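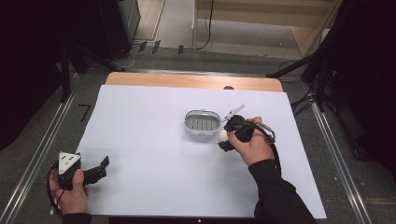

CLERNON is a family drama with some comedy in it, about a woman who goes home to sell her father's movie theater and ends up running it for one last winter. Maite Campos plays Inés Marín, a bookkeeper in her forties who has not been back to the town of Clernon in 17 years. Her father, played by Valeriano Iglesias, has had a fall and can no longer climb the stairs to the projection booth. The bank wants an answer by December. Inés plans to stay one weekend, sign the papers and drive home.

The theater has other people attached to it. Visitación Sotomayor plays the woman who has sold tickets there since before Inés was born, and who was, for a while, something more than an employee. Maximiliano Cordero is the younger brother, Tomás, who stayed behind and resents being thanked for it. When a storm closes the road out of town, the four of them have to share a house and a business, and old arguments come up again.

The first hour is the better one. Director Heiðrún Blöndal takes her time with the house and the theater, and she lets the actors talk over each other at meals the way families do. A long scene in which Inés goes through the account books and slowly works out where the money went is played almost without dialogue. Campos is very good in it. She has a way of putting down a pencil that says more than the script does. Iglesias could have played the father as a lovable grump and mostly avoids it. The man has lied to his children for years, and the movie is willing to let him look bad.

The trouble starts when a buyer arrives from a chain called Satside. He wears an expensive coat, he is rude to the ticket seller, and he might as well have come from a different movie. From there the plot turns into a fund drive, with a deadline, a sum to be raised and a gala night that goes wrong and then goes right. We have seen this many times. The town is said to have more than 1,000 people in it, and it seems all of them turn up in the last 22 minutes. Tomás, who had been the most interesting character, is given a girlfriend and a speech.

The music does not help. The score is quiet early on, mostly piano, but the closing scenes are covered in strings, including one talk between father and daughter that would have worked better with nothing under it. The camera work is steady and unshowy, and the winter light looks right.

As for content, parents should know that the family conflict is strong in places. There is a shouting match in which the father uses several crude words, and a past affair is discussed, though not shown. Characters drink wine with meals and Tomás gets drunk once and is driven home. There is no violence beyond a slammed door and the fall, which we hear from another room. Children under ten will probably be bored. Teenagers who like slower movies may get something from it, especially the parts about who looks after an aging parent and who gets to leave.

The movie has a good sense of duty and forgiveness, and it doesn't pretend that an apology fixes everything. The last talk on the stairs leaves one question open, and I was glad of that. I would still have cut the gala in half and dropped the man in the coat.

CLERNON is in Spanish with English subtitles, which are clear and easy to keep up with. There is a short extra scene partway through the credits.

Rating: 6 out of 10.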